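Beschaffungstagebuch, Teil 7: Zwei Arme und ein Kostenrahmen

Stand: 20. Sep. 2024

Wer schon einmal versucht hat, in einem mittelgroßen Betrieb eine Roboterstation zu beantragen, weiß, dass der Roboter das kleinste Problem ist. Den Roboter versteht jeder. Erklären Sie aber mal einem Einkauf, warum Sie zusätzlich einen Posten »Sonstiges Greiferzubehör« brauchen, der höher ausfällt als das Mobiliar des Besprechungsraums.

Wir bei Podalano haben den Antrag im August zum zweiten Mal eingereicht. Der erste kam mit dem handschriftlichen Vermerk »Wofür zwei?« zurück. Gemeint waren die Arme. Paavo Oksanen hat daraufhin eine Seite über beidhändiges Greifen geschrieben, sehr sachlich, sehr höflich, und in der Kaffeeküche erzählt, was er eigentlich schreiben wollte.
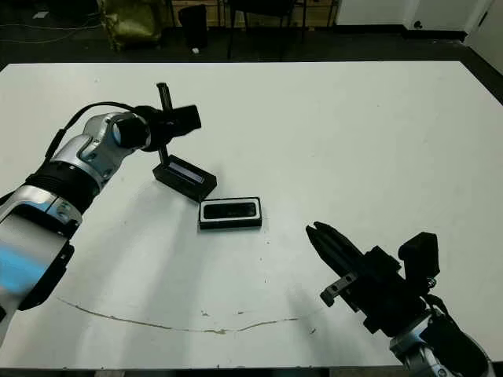 Im zweiten Anlauf haben wir die Kosten anders sortiert. Oben steht, was man anfassen kann, darunter alles, was man erst vermisst, wenn es fehlt: Kabelführung, Ersatzfinger, Schrauben in Größen, die kein Baumarkt führt, und Arbeitszeit. Letztere taucht in Angeboten grundsätzlich nicht auf. Der Lieferant Lunde hat uns eine Inbetriebnahme in 7 Tagen zugesagt. Wir haben 14 eingeplant und halten das für mutig.

Verglichen wurden am Ende zwei Pakete. Tornmont bietet alles aus einer Hand an, inklusive Wartungsvertrag, dessen Kündigungsklausel länger ist als die Leistungsbeschreibung. Pledberg verkauft lieber Einzelteile und überlässt dem Kunden das Vergnügen, sie zusammenzubringen. Tiina Sjöberg hat beide Angebote nebeneinandergelegt und festgestellt, dass das günstigere ohne Netzteile gerechnet war. Auf Nachfrage hieß es, das sei so üblich - die meisten Kunden hätten ja welche. Wir sind offenbar nicht die meisten Kunden.

Bei den Greifern gab es den längsten Streit. 150 Euro pro Satz Ersatzfinger klingt harmlos, bis jemand fragt, wie viele Sätze man im Jahr verbraucht. Paavo sagte »wenige«, Tiina schrieb »unbekannt«, und im Antrag steht jetzt »nach Bedarf«. Damit können alle leben, bis der Bedarf eintritt.
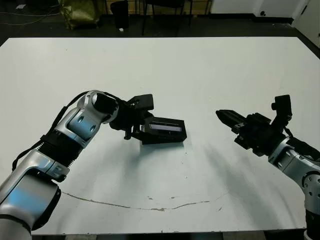 Bleibt der Tisch, der im Antrag als »vorhanden« geführt wird und deshalb nichts kosten darf. Mein Versuch, dafür 2000 Euro einzustellen, wurde mit der Frage beantwortet, ob der alte denn umfalle. Nein, umfallen tut er nicht. Er hat eine große, matte weiße Fläche, über der sich zwei schwarze Greifer gegenüberstehen können und noch Platz zwischen sich haben, und mehr verlangt man von einem Tisch ja selten. Die lange, bräunliche Linie quer über der Platte läuft bei uns unter »Gebrauchsspur«, ein schönes Wort, das in der Anlagenbuchhaltung keine Rückfragen auslöst. Tiina hat sie trotzdem in die Mängelliste aufgenommen, Spalte »beobachten«.

Für die nächste Runde haben wir uns vorgenommen, die Kabel als eigene Position aufzuführen. Bisher stecken sie in der Pauschale für Montagematerial, zusammen mit Klettband und Kabelbindern, und diese Pauschale ist jedes Mal als Erste gestrichen worden. Paavo möchte außerdem eine Reserve für einen zweiten Satz Halterungen. Ich möchte eine Reserve für die Reserve, habe aber versprochen, das nicht schriftlich zu tun.

Die Entscheidung zwischen Tornmont und Pledberg steht noch aus. Beide Angebote sind inzwischen verlängert worden, das von Tornmont zum dritten Mal und mit spürbar kürzerer Grußformel. Teil 8 folgt, sobald der Einkauf die Netzteile gefunden hat.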